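My cousin's hearing keeps getting "pro forma" - what does that mean for us?
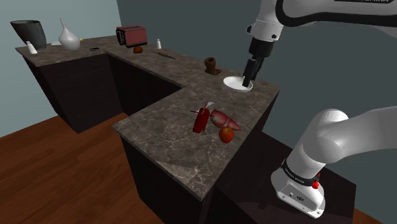 2 min read

Retano
6 December 2023

Hi all, hoping someone here knows how this works, I'm pretty lost. My cousin was arrested in September in a weapons case (they say he helped somebody get hold of ammunition, he says he only gave the guy a ride). There are six suspects in total. We all took the day off and drove to the courthouse for his first hearing and it was over in 19 minutes! The judge said it was a pro forma session, the prosecutor said the investigation isn't finished, and that was it. He goes back to his cell and we go back to the parking lot.

Now his lawyer says the next one will probably be pro forma too. Is that normal? Can they just keep him in there while they look for evidence? And is there any point in us going again - my aunt was in tears the whole way home and I don't want to put her through it for nothing. The lawyer is nice but she talks fast and I forget half of it by the time I hang up.

Stonoline

I went through this with my brother a few years back, so I can tell you how it went for us. In the Netherlands there's a limit on how long they can hold someone before the case has to come before the court. If the file isn't ready by then, they hold one of these short hearings so the deadline is met, and the real trial comes later. So yes, very normal, and with six suspects I'd expect more than one. We had three.

What I wish I'd understood is that the short hearing still matters. The lawyer can ask the judges to let him go home until the trial, or to have certain witnesses heard. Ask her flat out if she plans to request release and what she'd need from you. For my brother it was a letter from his boss and a fixed address (my mom's spare room). They said no the first time and yes the second, with a check-in every week and no contact with the others in the case.

About your aunt - I'd go if she can handle it. My brother said seeing us sit there for even a few minutes got him through the month. But he also told my mom to stay home once, when he knew nothing would happen, and she did. Also write your questions down before you call the lawyer, or ask her to put the answers in an email. Mine didn't mind at all.

Vikik

they always drag it out. get a better lawyer

Chowdhury

Agree with Stonoline on most of it. One thing to add: being let out before trial doesn't mean the case is dropped. A friend of mine was sent home for lack of evidence, we threw a whole party, and then he was picked up again when something new came out of a phone. So keep the lawyer's number handy even if he does get out, and please don't discuss the details with him on the prison phone, those calls can be recorded.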